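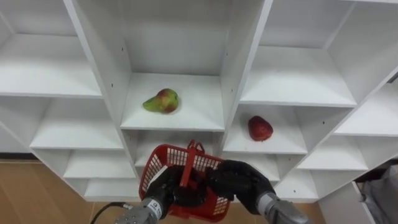 Both hands on the basket handle, pear and red fruit still on the shelves.

Kavero Hand, shelf-picking kit

I've run a pair of these for most of a season now, and I like them a lot, but please read this before you order! Units shipped before April have a grip fault (we log it as "slow release") and you'll want to know what it looks like.

What happens is the fingers close fine, then hang for a moment when told to open. On a basket handle that's no big deal. On soft fruit it's a bruise, and if your own fingers are in there it's a nasty pinch. Grurkex traced ours to the finger driver, and the Karras 8 firmware fixes it. 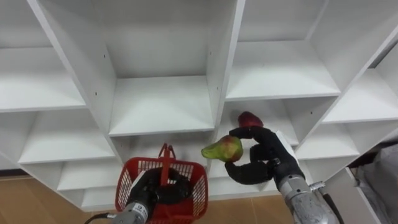 Pear in the curled fingers, small red fruit up by the fingertip, basket in the other hand.

Picks like this one are where I'd watch closest. Run 20 open-and-close cycles with nothing in the hand, then 10 with fruit. If a finger sticks even once, hit the stop, cut the power and keep your hands out till it's off. Don't pry the fingers apart (I did, and paid for a new tendon).

Driver swap is free on older units, new tendon set is $40. Parts ship from our Pusine store.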